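2. Planificación del equipo y del presupuesto

Esta sección se lee antes de hacer el pedido. Va dirigida a quien decide la compra de una célula Kimer de dos brazos para tareas de mesa. El montaje mecánico se trata en la sección 3.

2.1 Antes de pedir presupuesto

1. Escriba la tarea en una sola frase, con los objetos que intervienen. «Servir pan con pinzas» es suficiente; «ayuda en cocina» no lo es.
2. Decida si la tarea necesita dos manos. El segundo brazo es la partida que más encarece el pedido.
3. Mida la encimera o mesa disponible y anote el fondo libre hasta la pared.
4. Reserve unos 4000 euros para manos, guantes y cableado de repuesto. Esta cantidad no está incluida en el precio de los brazos.
5. Añada 3000 euros para el puesto: superficie, fondo impreso, iluminación y soportes de cámara.
6. Envíe la hoja de pedido a Shalini Dhillon, de Etmont, con el plano del local.

Nota: los guantes son material de desgaste. Presupueste cinco juegos por mano para el primer año.

Precaución: no compre los brazos antes de tener confirmada la superficie de trabajo. Cambiar la altura de la mesa después obliga a repetir la calibración.

2.2 Utensilios y atrezo

7. Compre utensilios corrientes, de tamaño normal – pinzas, platos, recipientes – y guarde uno igual de cada.
8. Si el puesto lleva fondo decorado, pida la impresión a la vez que la encimera.

Puesto de desayuno con los brazos en servicio:

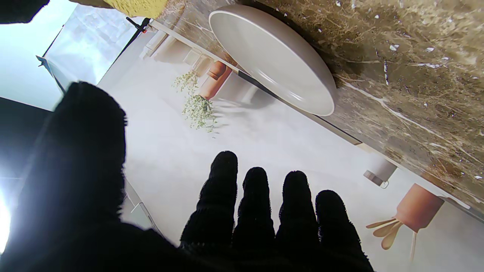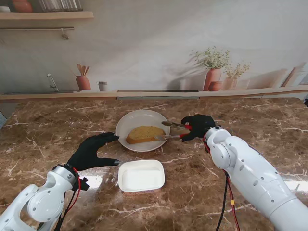
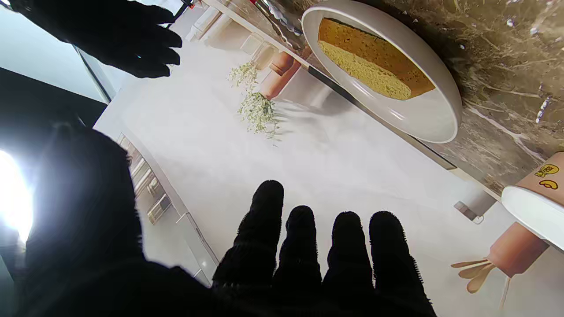 2.3 Plazos y pagos

9. Cuente con 18 semanas entre el pedido y la entrega de los brazos. Las manos se envían aparte.
10. Divida el pago en dos: una parte con el pedido y el resto tras la prueba de aceptación.
11. Si necesita el equipo en septiembre, tenga en cuenta que el taller cierra en julio.

Nota: el contrato de mantenimiento se factura por brazo. Para ampliarlo a las manos, consulte con Crescencio Robles antes de firmar.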